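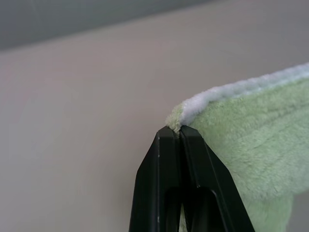 Pandmont housekeeping group, monthly get-together
Minutes, 4 July 2025

Here in person: Maricel Sison, Shiyu Zeng, Eckhard Thiele, and me (Rochelle Trevaskis, typing as fast as I can). Paora Tapsell called in from Ngata. The line was bad, so if I've got him wrong on anything, shout.

1. Last month's minutes
Fine, except I spelled Skindix three different ways. Fixed!

2. Can a machine do the towels yet?
We spent most of the hour on this one. Shiyu has been going through what the folding arms on the market can do, and her short version was "some of it, slowly." Picking up a towel by a corner is pretty good now. Finding the second corner is where it gets ugly, especially with thick fuzzy cloths that bunch up and hide their own edges. In the May trial she gave the arm 34 towels and got 28 folds she'd put on a shelf. Maricel asked what happened to the rest and Shiyu said they were more or less rolled into sausages (her word, and I'm keeping it).

Eckhard wanted to talk about speed. He can fold a towel while looking for his glasses, and he doesn't see the point of a machine that needs around 15 minutes for a small stack. Shiyu said fine, but it could run overnight when none of us want to be in the laundry room anyway. I thought that was fair. Eckhard did not, and we went around on it a couple more times before Maricel moved us along.

Paora said Ngata looked at the same question for wiping down counters and decided to wait a year. Flat counters went OK for them, but anything with a faucet in the middle was a mess. He'll send his notes over. He also said fitted sheets, and everybody groaned, so I'm writing down that we are not trying fitted sheets.

Agreed: no buying anything yet. Shiyu runs another towel trial, mixed sizes this time, and times every fold so we can stop arguing about it.

3. Skindix quote
They want a yearly service plan on top of the price of the arm. Maricel thinks that's steep and so do I. She'll ask Greltimero for a quote as well so we've got two to compare.

4. Shelves
Still short 11 shelf labels. I'll print them (I know, I said that last time too).

To do
Shiyu: second trial, with times
Maricel: Greltimero quote
Paora: counter notes
Eckhard: let Shiyu time him folding the same stack. He said yes!
Me: labels

Next meeting same room, same hour, and Maricel's bringing lunch.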